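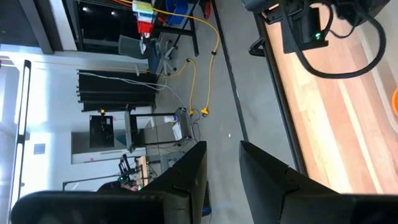

Figure 4-1. Wrist camera view toward the floor, with the gripper fingers in the lower part of the picture.

4. Recording and Scoring Trials with the Ballex Two-Arm Station

This section covers the checks made before a recording session, the recording of tray-setting trials, and the scoring of a trained policy. It assumes that the arms have been mounted and calibrated according to Section 3.

4.1 Checking the wrist view

The Motaung method trains one policy on the head view and both wrist views together. A wrist camera that has shifted on its bracket will lower the score even when the head view is correct.

1. Start the Ballex recorder and open the live view for each wrist.
2. Confirm that both fingers of the gripper are visible at the lower border. In Figure 4-1 the fingers take up the lower part of the view and a strip of gray floor shows between them.
3. Move the arm slowly through its full range. The fingers must stay in the same place in the view.
4. If the fingers drift, tighten the bracket and repeat step 3.
5. Save one reference still for each wrist under the session name.

Note: The wrist view may be rotated with respect to the table. Do not correct the rotation in software. The Kalemov training script expects the view as the camera delivers it.

Caution: Keep hands clear of the grippers while the arms are powered. Use the stop switch before reaching over the table.

4.2 Laying out the tray task
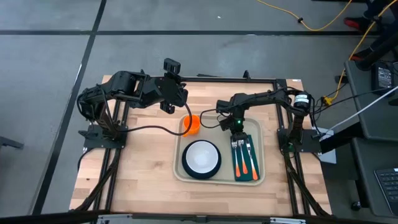
The tray task measures how well a policy handles thin objects that lie close together. Earlier trials with blocks and cups gave high scores but told us little about contact with flat items, and the task was chosen to correct this. Utensils are the most demanding part of the layout. Two forks and a knife lie side by side on a folded green napkin, and a gripper that closes slightly off its line may touch a neighboring handle or pinch the napkin. The cup and the bowl share the left half of the tray and serve as larger targets for the other arm.

1. Place the tray near the middle of the tabletop, with its long side running from one arm to the other.
2. Set the cup in the upper left corner and the bowl below it.
3. Lay the folded napkin on the right half of the tray.
4. Place the utensils on the napkin with the handles toward the lower side of the tray.
5. Bring both grippers to the start pose, open and pointing down.
6. Check that no cable touches the tray at any point in the arm's travel.

Small differences in placement from trial to trial are wanted. Do not use tape marks or a template.

4.3 Recording

1. Enter the operator code and the layout number.
2. Press Record and wait for the tone before moving either arm.
3. Carry out the task at an even pace. Trials longer than 40 seconds are closed by the recorder and marked as incomplete.
4. Press Stop, then mark the trial as Keep or Discard.

A full training set for this task holds 400 kept trials. Discarded trials remain on the disk and may be reviewed later - they are left out of training by default.

Caution: Do not change the camera exposure during a session. If the room light changes, end the session and begin a new one.

4.4 Scoring a policy

Run each policy on 29 layouts that do not appear in the training set. Score a run as complete only if every item ends in its listed place and the napkin remains on the tray. Record partial runs separately, with the step at which the run stopped.

Results from the Brotine comparison are stored with the same fields and can be loaded into the score sheet directly. Compare policies only when they were scored on the same layouts.

Related items
Section 3: Mounting and Calibration
Section 5: Training with the Kalemov Script
Brotine Comparison: Method and Score Sheets
Release Notes, May

Comments (3)

labuser_r: Is the 40 second limit set per station or per task? We need a longer one for folding.

Documentation Team: It is set per task. Open the task file and change the value under Limits.

tk_bench: Step 4 in 4.1 solved a problem we had put down to the training script. The bracket on our left wrist was loose.

This site uses cookies to remember your language and page settings. Accept | Manage settings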